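The Snack Swap Is Back, and It Has Outgrown the Cupboard

If you were at the Moya reading room in November you already know how this went, because you were probably standing in the line that reached the coat rack. For everyone else, let me catch you up, because I have been wanting to write about this for weeks!

The snack swap began as a side shelf. People coming back from a trip would leave a packet of something in the kitchen with a note on it, and whoever was in for the evening language tables would try it. Then the notes got longer. Somebody left a bag of salted licorice with a full page of instructions (start with half, keep water nearby) and after that it was plainly a thing we did. Now it has its own night once a month, straight after the language tables finish, and this last one was the biggest so far. We had 11 languages going in the room at one point, which is a lot for a place with one kettle.

How it works, for the new folks. You bring one snack that you grew up with, or that you found somewhere and can't stop thinking about. It should come in its own package if possible, so people can read the label. Reading the label is half the fun, and it is also the best beginner lesson I know. Food packages use short words, big letters and the same handful of phrases over and over: sugar, flour, milk, store in a cool place, best before. After four boxes of cookies you start to recognize things without trying. I have been studying Mandarin on and off for a long time, and I learned the word for "crispy" from a wrapper and have never once forgotten it, while whole chapters of my textbook have gone clean out of my head.

Then we pass things around and talk. The rule is that you try to say something about the snack in the language on the box, even if all you can manage is "good" or "very sweet." The Portuguese table has a head start here since they all seem to know nine ways of saying something is delicious. The Skevport regulars, who come over on the late ferry and have to leave before the rest of us, brought a dark rye crisp that tasted mostly of smoke, and I ate far too much of it.

My favorite part of the evening was an argument over whether a wafer counts as a cookie. It started in English, moved into Spanish, picked up some Polish on the way and ended with two people drawing diagrams on the back of a sign-up sheet. I don't think it was settled. I do think everyone at that end of the room used more verbs than they had all month, and that is pretty much why I love this so much.

We have also started a label book. It's a big ring binder where we flatten out and keep the wrappers people don't want, with the useful words written out underneath and a rough guide to saying them. There are sections for sweet, salty, drinks and "strong opinions." The first pages are a little sticky, sorry, we have plastic sleeves now. If you have nice handwriting in any script at all, please come and find us, since the Arabic and Korean pages could really use a neater hand than mine.
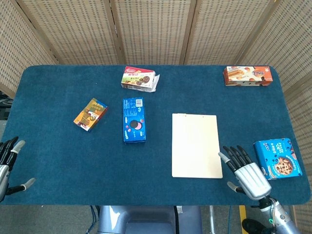 Boxes on the table, including the chocolate cookies with Chinese on the front.

A few practical things before the next one. Please bring snacks that keep at room temperature, as the fridge belongs to the Randgate choir and they need the shelf for their own supper. Anything with nuts goes on the side table by the window, with a card saying so in English as well as the original language. Small packages are better than giant ones, and one per household is plenty. Doors open at 7 p.m. and the tasting starts once the language tables wrap up, usually a half hour later.

We're also looking for someone to lead a beginner table in Turkish. You don't need to be a teacher, just patient and happy to repeat yourself. Leave a note in the box by the front desk with a phone number and the evenings you can do.

And if you have a good word for the noise a cracker makes when it breaks, in any language, write it on the sheet by the kettle. We're up to one and a half columns and I want the whole page.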